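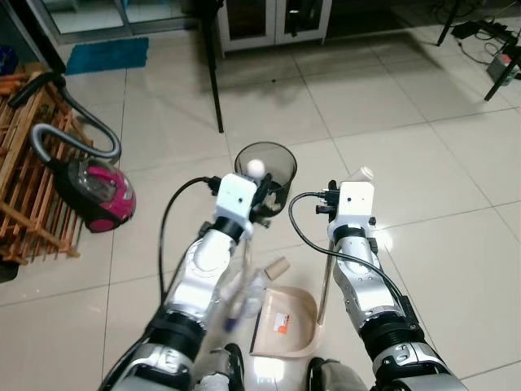 Vacuum first, broom second, never the other way round – so says everyone who walks past me cleaning, and I'm starting to doubt myself.

Sweep or vacuum first on big tiles??
2 min read

posted by tealmat

Moved into a place in Barajas with tile right through, cream coloured so shows everything. Used to have carpet. I've got a canister vac, a broom, a dustpan and one of those mesh bins. Whatever order I do it in I end up going over the lot twice. Vac blocks if there's a wrapper or a loo roll tube I didn't spot. Broom leaves that grey line of dust where the pan sits. Also bits jump the lip of the pan and go under the shoe rack.

What order do you lot do it in? And is it worth buying a better pan? Saw a Skosard one with a rubber edge for silly money. Don't want to mop every day, got a toddler and no time.

grout_and_about

Big stuff, then broom, then vac. Whoever's telling you vacuum first has never had to dig a lolly wrapper out of a hose with a coathanger.

What I do, quick version:

Pick shoes and mats up. Shake mats outside.
Bin goes where the rubbish is, dont carry rubbish to the bin. Put it down in the middle of the floor and sweep towards it.
Short pulls, bristles stay on the tile. If you flick at the end of the stroke that's your bits jumping the lip.

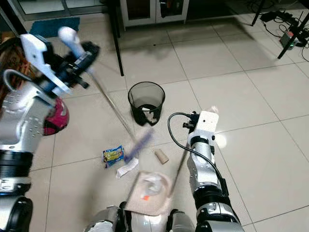
Then anything light, tissues and wrappers and that, just goes in by hand. Chasing a tissue with a broom is a waste of a morning, it rolls over the bristles and ends up behind you. Cardboard tubes same, they roll. Squash them flat and put them in the recycling if your council takes them.

For the grey line – pull the pan back a few cm, sweep again, pull back, sweep again, turn the pan side on for the last go. Whatever's left is the vac's job. Hard floor setting, bare head if it has one, and go along the grout lines first then across. Mine are 400 mm tiles so it's one pass per row and done.

Wouldn't buy the rubber edge one. Run 120 grit paper along the lip of the one you've got, plastic gets little burrs on it and they hold it up off the tile. Couple of minutes. Wipe it after or you'll be sweeping up the dust from that aswell.

Oh and mesh bins leak fine dust out the sides. Put a liner in or don't tip the pan in from a height.

north_of_asov

I just vacuum. Life's too short.

ok slightly more useful, if the broom is old the ends splay and it pushes dust around instead of collecting it. Wash it in warm soapy water, hang it up bristles down. Never stand it on its bristles. I got a Flonus head for mine when it went, fits the old handle, no complaints.

tealmat

Thanks both. Did the sandpaper thing, line is way smaller. Still stuff under the shoe rack but that's on me for not moving it. Will try the bin in the middle tonight after tea.

Related
Getting toast crumbs out of grout
Canister vac hose blocked, tried everything
Do mesh bins need a liner?
Broom smells after washing, normal?
Best mat for inside a glass door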